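When the Grip Does Not Let Go

A fault in a laundry-handling trial has prompted a closer look at how household robots release soft goods

Sep 19, 2023

The gripper closed on a blanket in July and stayed closed. The arm had been told to open, the controller recorded that it had opened, and the next movement began on that basis. The blanket went with it, drawing a bedside lamp and a water jug to the floor. There were no injuries, and the operator pressed the stop button before the arm completed its path.

The trial was run by Bonoler, which is developing a service for picking up and sorting bedding in supported housing. The gripping tool was supplied by Vakix. Both firms agreed to share their incident records with this magazine, and the account that follows is drawn from those records and from a review carried out by the safety consultancy Corkell.

According to the review, the tool had worked through 348 picks on the day of the fault. Long fibres shed by woollen items had gathered at the pivots of the fingers and had formed a tight thread on one side. The motor turned as instructed, but the finger on that side lagged behind. The position sensor was mounted on the motor shaft and could not detect the difference.

Cotton sheets had been used for most of the earlier testing. Thick, hairy textiles were added to the programme late, after residents asked whether the service would cover their own blankets. The cleaning schedule was not changed at that point. It called for the fingers to be inspected every 90 hours of operation, a figure carried over from a warehouse product that handled cardboard.

Corkell's report is critical of this decision. It states that an interval set for one material should not be applied to another without a fresh trial, and that a release should be confirmed at the fingertips before any large movement is allowed. It also notes that two operators had reported slow opening in the week before the fault. Their notes were entered in the log and were not passed to the engineering team.

Bonoler has since reduced the inspection interval and now requires the fingers to be cleared by hand after any work with wool or fleece. The arm pauses after each release and lifts by a short distance at low speed. If the load on the wrist does not fall, it stops and calls for assistance. The change has made the work slower, and the firm accepts that 73 picks an hour is the most it can expect from the present equipment.

Lo Presti, the housing provider that hosted the trial, has allowed work to resume in unoccupied bedrooms only. Its conditions include a clear floor on both sides of the bed and an operator within reach of the stop button at all times. A decision on occupied rooms will follow once Vakix has fitted a second sensor to the fingers.

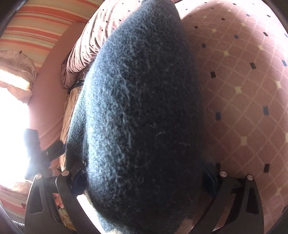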